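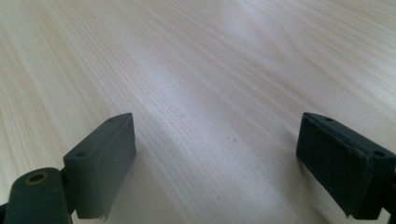 # Why Wood Has Lines in It

Look closely at a wooden table, a ruler or a door and you will often find thin lines running across it. The lines are called grain. They were inside the tree before anyone cut it down, and they can tell you a lot about how the tree lived.

## A tree is full of tiny tubes

Wood is made of cells, like every other part of a living thing. Most wood cells are long and thin, and they are packed tightly side by side. Nearly all of them point the same way, up and down the trunk.

Many of these cells work like straws. They carry water from the roots to the leaves. A tall tree has to lift water a very long way, and it has no heart to pump it. As water leaves through tiny holes in the leaves, more water is pulled up behind it. Scientists call this transpiration.

Other cells are there to hold the tree up. They have thick walls and make the trunk stiff enough to stand in the wind.

When people talk about the direction of the grain, they mean the direction these long cells run.

## How a tree gets fatter

A tree grows in two ways. It gets taller at the tips of its branches, and it gets thicker all around its trunk.

The thickening happens in a very thin layer just under the bark, called the cambium. Each year the cambium makes new wood on its inside and new inner bark on its outside. The old wood stays where it is, and the new wood wraps around it like another sweater.

This means that a nail hammered into a tree trunk does not move up as the tree grows. If it starts at the height of your knee, it stays at that height, and after many years the trunk may grow right over it.

## Light rings and dark rings

In places with a warm season and a cold season, trees do not grow at the same speed all year. In spring there is usually plenty of water, and the tree makes big cells with thin walls. This wood looks pale and is called earlywood. Later in the summer, growth slows down. The cells are smaller and have thicker walls, so the wood looks darker. This is called latewood. In winter the tree rests.

One pale band and one dark band together make one ring, and one ring usually stands for one year. If a stump has 27 rings, the tree was about 27 years old at the height where it was cut.

Rings are not all the same width. A wide ring often means a good year, with enough rain and sunlight. A narrow ring may mean a dry year, or a year when insects ate many of the leaves. Trees in hot, rainy forests can grow all year long, so some of them have no clear rings at all.

## From rings to lines

If the rings are round, why are the lines on a board long?

Think of a trunk as a set of paper tubes, one inside the next. If you slice straight across the tubes, you see circles. If you slice from top to bottom, you see the sides of the tubes as long stripes. Most boards are cut the second way.

The pattern also depends on where the saw goes. A cut that passes through the center of the trunk makes stripes that are straight and close to parallel. A cut nearer the outside only skims the rings, and the lines make curves, waves and tall pointed arches. Trunks are never perfectly straight, and this adds more bends.

## What a knot is

A knot is the place where a branch joined the trunk. As the trunk got thicker, it grew around the bottom of the branch and buried it. When the saw cuts through that place, you see a round or oval spot, often darker than the wood beside it. Small twigs leave small knots. The grain has to bend around a knot, the way water in a stream bends around a rock.

Knots are very hard. They can also be weak spots in a board, so builders check where they are before using the wood to hold up something heavy.

## Working with the grain

Nesma Farouk makes chairs and stools in a workshop called Karabulut. She checks the grain of every piece before she picks up a tool.

"Wood splits easily along the grain and very badly across it," she says. "A chair leg needs the grain to run from top to bottom. If it runs sideways, the leg will snap when somebody sits down."

She also planes wood in the direction the grain rises. Going the wrong way tears up little pieces and leaves the board rough.

Wood keeps changing a little after it is cut. It takes in water from damp air and swells, and it shrinks again when the air is dry. It does this much more across the grain than along it. A wooden door may stick in June and open easily in winter.

## Try it: stripes from circles

You need 2 colors of modeling clay, a piece of fishing line or dental floss, and an adult to help.

1. Roll one color into a thin sausage. This is the center of your tree.
2. Flatten some of the second color into a sheet and wrap it around the sausage.
3. Wrap a sheet of the first color around that. Keep going, changing colors, until your trunk is as thick as a cardboard tube.
4. Push a short, thin roll of clay into the side to make a branch.
5. Use the floss to cut off one end. Look for the rings.
6. Cut the rest from top to bottom, a little away from the center. Look for the stripes, and see what happens near the branch.

## Words to know

**Cambium:** the thin layer under the bark where new wood is made.

**Earlywood:** pale wood that grows in spring.

**Grain:** the direction and pattern of the long cells in wood.

**Knot:** the part of a branch that is buried in the trunk.

**Latewood:** darker wood that grows later in the season.

**Transpiration:** the way water moves up through a plant and out of its leaves.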